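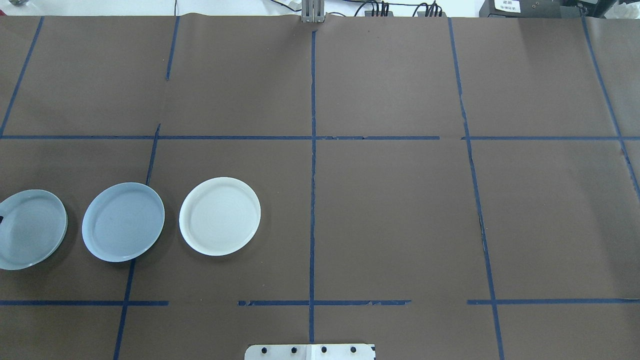
Page last changed: April

4. Teaching the plate task by remote control

This section covers recording demonstrations with the Trimley arm and the Karam hand controller. It assumes you have finished sections 2 and 3 and that the stop button has been tested. If you skipped the stop button test, go back and do it.

A word on expectations first. The Flelora sales sheet says the arm "learns from a handful of examples." We have not seen that. Our own plate set runs to 2,761 kept demonstrations, and the policy trained on it still nudges a rim now and then when it should grip it. Plan on days of recording, and treat any promise of an afternoon with suspicion.

4.1 Laying out the table

1. Cover the tabletop with brown paper and pull it as flat as you can. Small creases are fine. A fold tall enough to tip a plate is a problem.

2. Lay the grid with dark blue tape. Run the long lines across first, then the ones going away from the base.

3. Do not spend the morning with a ruler. The grid is for the person placing the plates, so that starting positions get spread over the table. Slanted lines and gaps between strips have made no difference we could measure.

4. Press down any tape that is lifting in the part of the table where the gripper will work. A loose end can stick to a fingertip and ruin a run.

5. Set out three plates. We use a grayish-blue one, a light blue one and a cream one, in a row to the left of center for the first batch. Plates may sit across a tape line.

Note: Once recording has begun, leave the tape alone. If you must replace a strip, start a new batch and write down why. The earlier manual called the policy "robust to background changes." It may be, but we could not find the test behind that sentence.

Caution: Cables and plugs run along the back edge of the table. Check that the arm cannot reach them at full stretch before you turn on the motors.

4.2 Before each session

1. Check that the bolts on the base mounting plate are tight. A base that shifts a little will give you a day of demonstrations that disagree with the day before.

2. Start Wastuteo on the recording computer and wait for the camera view to settle. The software reports "Ready" too early. Wave a hand over the table and see that the view follows without a delay.

3. Pick up the Karam controller and hold it still while it zeroes.

4. Move the arm to its rest position and back twice. If it drifts, zero again.

5. Set the room lights the way you want them for the whole batch. Plates throw soft shadows on the paper, and we would not bet on the policy ignoring them.

4.3 Recording one demonstration

1. Place the plates in their starting cells according to your batch sheet. Choosing "at random" by eye does not work. People drift back to the same three or four spots.

2. Take your hands off the table.

3. Press Record. Wait for the tone.

4. Bring the gripper down beside the rim of the first plate, slow down, and close on the rim.

5. Lift just enough to clear the paper, carry the plate to its target cell, lower it and open the gripper. Do not drop it the last bit to save time. The robot will copy that too.

6. Repeat for the other two plates, in the order given on the sheet.

7. Return to rest and press Stop.

8. Mark the run Keep or Discard right away. Runs left for later tend to get kept out of laziness.

Caution: Never reach in to straighten a plate while recording is on. Press Stop first, then Hold, and only then reach in.

4.4 What to keep

Keep a run if all the plates ended up in the right cells and the arm never stopped for longer than a breath. Discard anything with a slip, a collision or a long pause while you worked out the controller.

Opinions differ on recoveries, where the gripper misses and the operator fixes it. Flelora's advice is to keep them all. We kept 800 in an early batch and the trained arm began to miss on purpose, or so it looked from the chair. We now keep a recovery only when the miss is small and the fix is quick. Your results may be different, and we would like to see them if they are.

Note: Wastuteo gives each run a "quality score." As far as we can tell it mostly rewards speed. Do not sort by it.

4.5 How many runs before training

Train a first policy at 1,000 kept runs. It will be poor, but it will show you which cells it can't handle, and you can record more there. Train again at 3,000. If the second policy is no better than the first, stop recording and look for a fault in the setup. A knocked camera and a worn controller trigger are the two we have met most often.

Test with plates in positions that are missing from the batch sheet – the built-in demo only uses ones it has already seen, so a good result there tells you very little.

4.6 Shutting down

1. Send the arm to rest and turn off the motors.

2. Close the batch in Wastuteo before you close the program. Closing the window alone loses the last run.

3. Leave the paper and tape in place if the batch will continue.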